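Come sort, wash and sell secondhand kitchenware with me in Cladport

I'm looking for 4 people to help me run the kitchenware side of Escobedo, our secondhand shop on the harbor end of Cladport. It's paid, it's part time, and you get first look at the casserole dishes, which has ruined my cupboards at home but made me very happy!

I've been doing this mostly on my own since January and I love it, but the donations have gotten away from me. We took on the leftover stock from a place in Trorkton that closed down (1098 pieces, all wrapped in newspaper, all needing a home) and I've been chipping away at the boxes in the evenings with the radio on.

The work is pretty varied. You'd unpack and check things for chips and cracks, wash what needs washing, put a price on it and get it out on the shelves. Saturdays are mostly talking to people. Some of them want one saucer to match their grandmother's set and will tell you all about her, and I'd like you to enjoy that part – or at least not mind it.

Mugs are our best sellers by a mile, and wooden mug stands go nearly as fast.

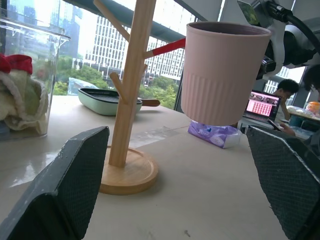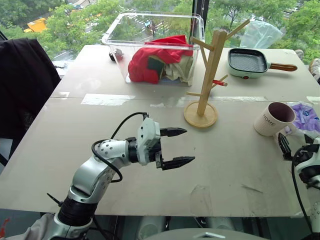 Do I need to have worked in a shop before?
Experience is welcome but I don't ask for it, and I'll show you the register and the pricing book in your first week.

What I do ask is that you can lift a box of plates without hurting yourself, that you turn up when you said you would, and that you can do two shifts a week, one of them a Saturday. Shifts are four hours. If you're studying or have kids, tell me what your week looks like and we'll try to make it fit. I'm pretty flexible about everything except Saturdays.

Pay is the same for everyone on the floor and I'll send you the rate before we meet, so you're not wasting a bus fare finding out. There's also a starting bonus of $200 once you've finished your first month, and staff get a discount on anything that's been on the shelf for a week. (Yes, I know, the good stuff never lasts a week. I've tried.)

To apply, write me a few lines about yourself and tell me about something in your kitchen you'd never give away. Mine is a Wosetti coffee pot with a wobbly lid. No résumé needed unless you want to send one. Drop your note at the counter or mail it to Escobedo, 282 Harbor Street, Cladport, and put my name on the envelope so it gets to me. I'm reading them as they come in, starting Thu 3 August, and I'll call everybody back either way, so please leave a phone number.

Melquiades Bermúdez
Kitchenware, Escobedo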